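We use cookies to remember your settings and to count visits to the notebook pages. Accept all / Manage choices

Bench notebook, hands and arms
February 20, 2026

Long day, so I'm writing this up before I lose the thread. We finally put the two sets of hands on the same pair of arms and ran them through the shared-carry work, with a person at one end of a panel and the robot at the other. I had been putting it off since August, partly because swapping hands on both wrists is a miserable job with the small hex key, and partly (I'll admit it) because I liked the Drosow hands and didn't much want to find out they were the worse choice.

For anyone reading this later: the Drosow hands are the older pair, three fingers each, strong and a bit stupid. The Macaraeg hands are the five-fingered ones that came out of the Gendside budget. Same arms for both, same controller, same head camera, and I left the gains alone between swaps so that we were comparing hands and not my tuning. Controller build was 1571 for everything. I know 1571 has the stale-timestamp bug on the left wrist torque. I decided it was better to have the same bug in both halves than to change builds at lunch and wonder about it forever.

Setup notes first. Wrist bolts go back in with the blue thread compound, a tiny dab, and let it sit. Last time I hurried and the right hand had a wobble I spent a whole afternoon blaming on the encoder. Homing the Macaraeg fingers takes much longer than I remembered, because each finger goes out to its stop and back on its own and then the thumb does the whole routine again by itself. Go and make coffee. Do not lean on the e-stop while reaching for the coffee, which is how I got to watch the homing twice.

I ran the Drosow pair in the morning, 12 carries, and they did what they always do. They clamp down hard and they stay clamped. If the person walks smoothly, all is well and you'd think there was nothing to improve. The trouble starts when the person slows down a little or turns the panel, because the grip has no give in it at all and everything goes straight into the wrists. I could hear the left arm complaining on the turns. The fault log has 504 on it over and over, and 504 is the wrist overload warning, the soft one that lets you carry on. It never went to a hard stop, but I wouldn't want to do that all week to a gearbox I have to sign for.

The person end is worth a note too, as I was the person for most of the morning. With the Drosow hands it feels like being on the other side of a sofa from somebody who has already decided which way the stairs go. You can lead, but you have to lead firmly, and my forearms knew about it by lunch. I wrote the same thing in the margin last summer and then apparently forgot it.

Then the swap, almost an hour with both wrists, and on to the Macaraeg hands with the pale green panel for the afternoon. 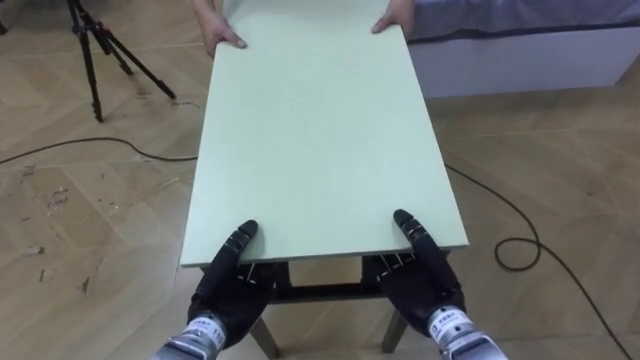
What I had worried about with the five-fingered hands was slip. The fingertips are small and there is a lot of mechanism for not very much rubber, and on the bench they will let go of a glossy clipboard if you look at it sideways. A matte surface helps them a good deal. Once I stopped asking for a pinch and let the controller use the fingers spread out, with the load shared between them, the grip settled down nicely and I stopped hovering with my knee under the panel like a nervous parent. I'd like to try the glossy panel next, but with foam on the floor, please.

The big difference is on the turns. The fingers flex a little before the wrists feel anything, so a small twist from the human end gets soaked up in the hand, and by the time the arm has to move it has had a moment to see it coming. No 504 at all for the whole afternoon on either side. I checked the log twice because I didn't believe it, and then I checked that logging was switched on, and it was. From the human end it feels much more like carrying with somebody who is paying attention - still slow, still a bit formal, but you can change your mind halfway and it comes with you.

It isn't all good news. The Macaraeg right index finger tends to creep forward during a long hold. I had 5 holds where I simply stood still to watch for it, and it crept in every one, always the same finger, always the same direction. It doesn't lose the panel, but the fingertip ends up carrying less than its share and the others make up for it. My guess is tendon tension on that one finger, and I'd rather measure it properly than turn the screw and hope. The left hand held steady throughout.

Also, the palm camera view is more or less useless once the hand is on a panel, with either pair. You get a very close look at the panel. The head camera did all the real work today, and the Nirketia tracker was quite happy with that view as long as the far corners stayed in sight. When they went out of sight it guessed, and it guessed confidently, and I had to talk it down by stepping back half a pace. Worth putting a limit in there so that it slows the arms when it loses a corner and doesn't just carry on with its best idea.

Where I've landed for now: Macaraeg for anything shared with a person, Drosow for the heavy lifts where the load is known and the path is fixed. I know that means swapping hands more often, and I know I'm the one who complained about the hex key for a whole paragraph up there. Could we please buy the quick-change plates? I'd give up the second monitor for them.

To do, in no special order. Measure tendon tension on the right index finger, cold and then again after an hour of work. Repeat the turns with somebody taller on the human end, as my arms set the panel height all day and that can't be neutral. Move up from 1571 only after the repeat. Find out who took the blue thread compound, or, if it was me, where I put it down.

Both hands are parked open on the arms with the power off at the wall. The spare fingertips are in the drawer under the scope, in the bag marked left, though there are rights in there as well.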